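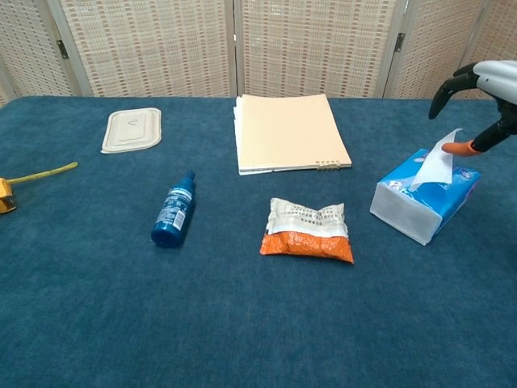 Cinta métrica Otent de 5 m

Ref. 3035 – Medición y trazado

Quien haya montado una cocina o colocado rodapié en un piso antiguo sabe que la cinta métrica pasa más tiempo en la mano que el martillo. La Otent es de las que apetece usar. Entra en el bolsillo del pantalón de trabajo, se abre con el pulgar y tiene un freno que se queda donde lo pones, ¡incluso en vertical!

El fleje es curvo y aguanta bien recto cuando lo sacas al aire para medir un hueco de ventana sin ayuda. Lleva la numeración por las dos caras, así que al medir un techo desde abajo se lee sin retorcer el cuello. Los centímetros van en negro y las decenas en rojo, con una marca aparte cada 40 cm para quien replantea montantes de pladur.

El gancho tiene un poco de juego y debe tenerlo. Ese movimiento compensa su propio grosor, y la medida sale igual apoyando contra una pared que enganchando en el canto de un tablero. No lo remaches ni lo aprietes, por favor – nos llegan muchas cintas «arregladas» que miden un milímetro de menos.

Características
Longitud: 5 m
Ancho del fleje: 24 mm
Graduación: milímetros, ambas caras
Precisión: clase II
Carcasa: ABS con goma en la zona de agarre
Clip de cinturón: metálico, desmontable
Peso: 555 g con estuche y recambio

En la caja
Cinta, fleje de recambio, destornillador pequeño para abrir la carcasa, correa de muñeca y estuche con trabilla.

Cambiar el fleje es trabajo de diez minutos. Hay que soltar los cuatro tornillos con el freno echado y no perder de vista el muelle, que tiene bastante genio. Las instrucciones vienen dobladas dentro del estuche.

Cuidados
Si has medido en mojado, saca el fleje entero y pásale un trapo antes de recogerlo. La arena fina es lo que más lo castiga. Acompaña el último tramo con la mano y el gancho durará años.

También en la gama
Cinta larga Kuusisto de 20 m, para jardín y parcela
Escuadra Hondbridge de carpintero
Lápices Floltport, caja de 12

Recogida en tienda los lunes desde las 9:00.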